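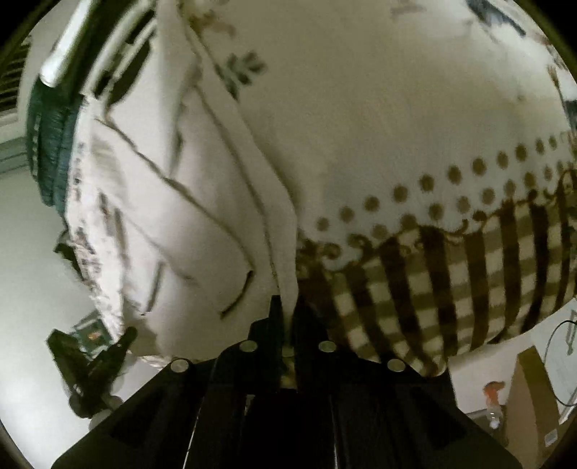 Words by Imre Rácz
Home & Habits, July

Some people look forward to the first tomatoes of summer. I look forward to the day the big bedding comes off the bed and has to be put away, and I will defend that to anyone!

It starts as a heap. White cloth with dark leafy sprigs on it, folds going every which way, far too much of it for one pair of arms. My first comforter came from a closing-down sale in Skenport, and I carried it home on the bus like a prize pig. I had no idea how to fold it. I rolled it, sat on it and shoved it in a closet, where it stayed lumpy until fall.

Then I spent a morning at the Pirkeck laundry, where they get through 400 comforters in a busy month, and watched two people bring one down to the size of a couch cushion. Long sides to the middle first. Press the air out with your forearms, starting at the closed end. Fold in thirds, then stop and let it settle while you do the pillowcases. I've done it that way ever since (alone, mostly, with my chin standing in for the second person).

The prints are the other half of the fun. I used to want everything to match. Now I love a bundle where the flowers run into polka dots and the dots run into brown and cream stripes, with a plain cream flap folded over the lot. Pile those together and even a spare room starts to look like somebody's favorite place to nap.
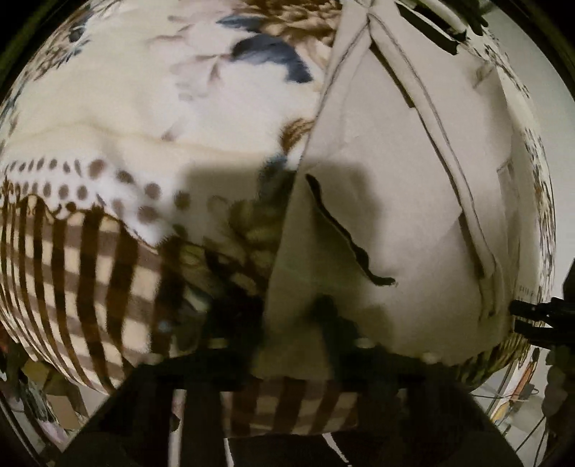

Imre, you've left out the cotton bag! My mother in Pludlow never put a comforter away in plastic, and hers lasted for decades. She also refolded them halfway through summer, along different lines, so the creases didn't set. Try it. – Oriel

I have tried it, and the creases are much softer. My bag is a Tautahi one with a drawstring, 130 liters, and it swallows 2 comforters if I lean on it. The winter blankets are next, and I've already cleared the shelf.

Contact us | © Home & Habits | Back to top
Shares 130 · Comments 2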